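Sorting, Washing and Checking Second-hand Plastic Building Bricks

Print this page | E-mail this page

This procedure covers large-format plastic building bricks of the preschool type, bought loose or received as a mixed lot. It applies to solid-coloured bricks with no electrical parts, stickers or printed faces. Printed bricks should be set aside and wiped by hand.

Equipment

Two plastic tubs, a mesh laundry bag with a zipper, a soft toothbrush, a bottle brush narrow enough to pass between the tubes, mild dish detergent, two cotton towels and a light-coloured table. A dark table will work for washing but is a poor surface for inspection, as grit and hairline cracks are harder to pick out against it.

1. Separate the bricks

Pull all joined bricks apart before washing. Water trapped between two joined bricks drains slowly and leaves a scale line around the studs. If a pair is stuck, hold the lower brick flat on the table and rock the upper one along its long axis. Do not twist across the short axis and do not use a knife. Stubborn pairs can be left in lukewarm water for 15 minutes and tried again.

2. Sort by colour and size

Sort by colour first. Colour is quicker to see than stud count, and a second pass by size within each colour is then a short job. Keep shades of the same colour together until the bricks are dry. A light blue and a medium blue are easy to confuse when wet, and surface dirt shifts the apparent shade further.

Bricks from different makers often look alike and do not always grip one another. Ileana Rusu, who drew up the first version of this page, keeps one known brick from each maker as a gauge. Press the gauge onto the unknown brick and lift. If the lower brick drops under its own weight, it goes into a separate bag.

3. Inspect the studs and the open side

Set the bricks out with space between them and look at each from three positions: studs up, on its side, and upside down. Studs up shows wear and tooth marks. On its side, the brick shows scratches on the flat faces and any stud that has been crushed out of round. Upside down, it shows the tubes and the inner walls, where most of the dirt collects.
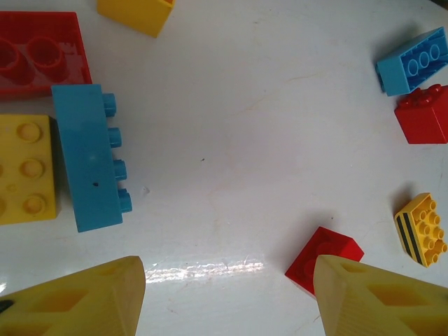 Check the tubes for splits by pressing lightly on the rim with a fingertip. A split tube will flex. A brick with one split tube still holds on the remaining points and can stay in the lot for low builds, but should not be used near the base of a tower. Pale marks between the studs are usually wear and will not wash out. A dark spot may be dirt or a pit in the plastic; try it with a damp toothbrush before deciding.

Discard any brick with a sharp edge, a missing corner or a crack that reaches an outside edge.

4. Wash

Fill the first tub with lukewarm water, not above 45 °C. Hotter water can warp the walls, and a warped brick will not seat properly again. Add a small squirt of detergent. Wash one colour at a time and scrub the underside first, then the studs, then the flat faces. Use the bottle brush inside the tubes where it fits and the toothbrush for the ridges along the inner walls.

Rinse in the second tub and change the rinse water when it turns cloudy.

The mesh bag is for small bricks and odd pieces, which can be swished through both tubs in the closed bag. Machine washing is not recommended. It scuffs glossy faces and rarely cleans the inside of the tubes.

5. Dry

Shake each brick once, open side down, and set it on a towel in the same position. After 90 minutes turn the bricks over and move them to the second towel. Leave them overnight in a room with moving air. Keep them off heaters and out of direct sun.

6. Store

Bag or bin the bricks by colour, with the largest at the bottom. Rhea Dizon prefers to store by size and mix the colours, which suits households where the bricks are used mainly for towers. Either method works if the labels are kept up to date. Do not put the lid on until the bricks are dry inside.

Wipe down the table with a damp cloth before the next lot. Grit left on the surface will scratch the faces of clean bricks when they are slid across it.

Related items

Removing stickers and glue residue from hard plastic
Choosing a toy bin: lids, hinges and labels
Caring for wooden blocks
Testing mixed bricks for grip

Contact Kerow Home Guides | Copyright Kerow | Back to top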